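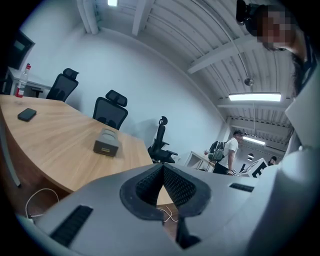
Meeting table, quick reset

Clear it before you wipe it, everything. Phone, water bottle, tissue box. Dont wipe around stuff, you get rings.

Light oak shows every smear. Damp cloth, go with the grain, then a dry one. No spray straight on the wood.

Tissues live in the middle so both sides can reach. Bottles near the edge get knocked, move them in.

Chairs. Push all the way in, wheels too. Roll them, dont drag, a dark glossy floor scratches if you look at it wrong (ours is 29 months old and I can point to evry mark).

Cables last. Power strip goes under the table, not out front where feet are. Hazard tape on the floor helps but corners lift, press down or redo it. I redid ours in September.

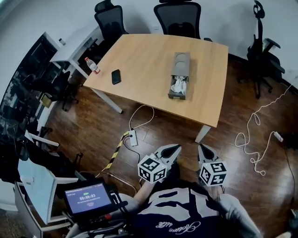 Oak table, tissue box, power strip still out front.

More from Elaine Frota: desk drawers, whiteboard stains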